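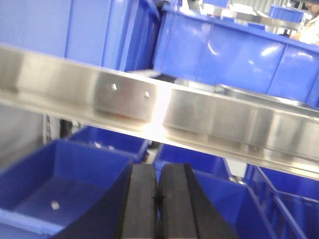
Blue bins on the steel shelving at Halora. Photograph: Gyu-bin Sun

Maribel Agudelo would like it known that she did not choose blue.

"They were blue when I got here," she says, pulling one halfway off its shelf and pushing it back again with her hip. "I would have gone with gray. But if you buy gray now, you've got gray and blue, and then people think the colors mean something. They'll invent a system. I've seen it happen with tape."

Agudelo has run the stockroom at Halora for 13 years, long enough to have outlasted two software packages and a mezzanine. Halora lends out the things that events need and that event planners forget: serving trays, table numbers, extension cords, coat hangers, the posts and belts that persuade people to stand in line. Customers come to the counter with a list. The list is usually wrong, and much of her day is spent finding out how.

"A woman asked me for a hundred napkin rings and what she wanted was place card holders," she says. "We got there. It took a while."

We talk while she works, which means I talk to her back. The shelving is stainless steel, bought secondhand from a catering supplier called Plustent that was closing its kitchen, and she is fond of it in the way some people are fond of a difficult horse. It doesn't rust and it doesn't sag. It also shows every fingerprint, and labels won't stay on it. She has tried paper labels, plastic sleeves and a magnetic strip that slid off the rail whenever a bin went back too hard. For now the labels are on the bins themselves, written by hand by Orest Kovalchuk, who has the neatest printing on staff and regrets letting anyone find out.

"I wrote one label," Kovalchuk says from the next aisle. "One. In May."

His other complaint is lids. The big bins came with lids and the lids are in a stack behind the packing table, where they have been since before he was hired. Agudelo took them off because people would set things on top of a closed bin, then set other things on top of those, and the bin underneath became a sort of furniture. An open bin gets looked into. It also gets dust in it, Kovalchuk points out, and he is the one who wipes down the trays.

"He's right about the dust," she says. "I'm not putting the lids back."

The stocking rules fit on a card, though there was a time when they ran to a manual. A consultant from a firm called Plonurano produced it, 81 pages with a foldout, and it divided the stock by category, season and something called touch frequency. Agudelo kept the touch frequency part and uses the foldout to line a drawer. What gets borrowed most goes at waist height. Heavy goes low. Anything that comes in pairs stays in one bin, including the pairs that swear they can manage apart, such as salt and pepper shakers. The top level is for light things and for things she is hoping to get rid of.

What is she hoping to get rid of?

"Fondue forks," she says. "Don't write that down. Somebody will want them."

Returns are harder than loans. Wim Dekker handles most of them, and he has a theory that everyone who borrows equipment brings back slightly more than they took. He has unpacked other people's oven mitts, a phone charger, a good umbrella and a wedding guest book, which he drove back across town himself. The mitts went into stock. He goes through each load at the table before a single item is allowed near a shelf, and on a bad day the pile waiting for him gets pushed along the floor with a foot.

"I don't like it on the floor," Agudelo says.

"It isn't on the floor," Dekker says. "It's on its way."

The crowd-control posts give him the most grief. They're heavy at one end and awkward at the other, the belts snap back when you aren't ready, and they don't go in a bin of any color. So they stand out in the open, where visitors sometimes line up behind them without being asked. 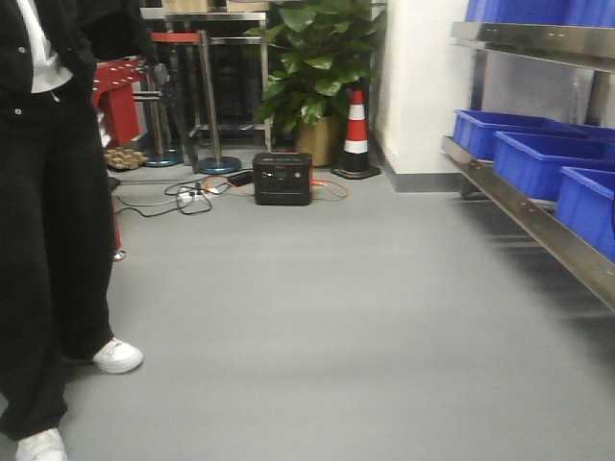 How do you decide when something is too worn to lend out again?

"I ask myself whether I'd be embarrassed to hand it over the counter. A scratch is fine, a scratched tray carries drinks as well as any other. If it's cracked or it wobbles, it goes. Orest would keep half of what I throw out, so I do it when he's at lunch."

Kovalchuk says he knows about this and has started taking later lunches.

Before I leave, Agudelo is called to the counter by Sun-ja Yook, who has a customer asking for three cake stands and can find only a bin marked CAKE with pie servers in it. There is a short discussion about whose handwriting is on the label. Agudelo goes down the aisle, reaches into a bin on the lowest shelf without reading the front of it, and comes back with the stands.

"They're heavy," she tells Yook. "Heavy goes low."

Yook asks what she should do about the pie servers. Agudelo says to leave them where they are for now, and to get Orest to write another label.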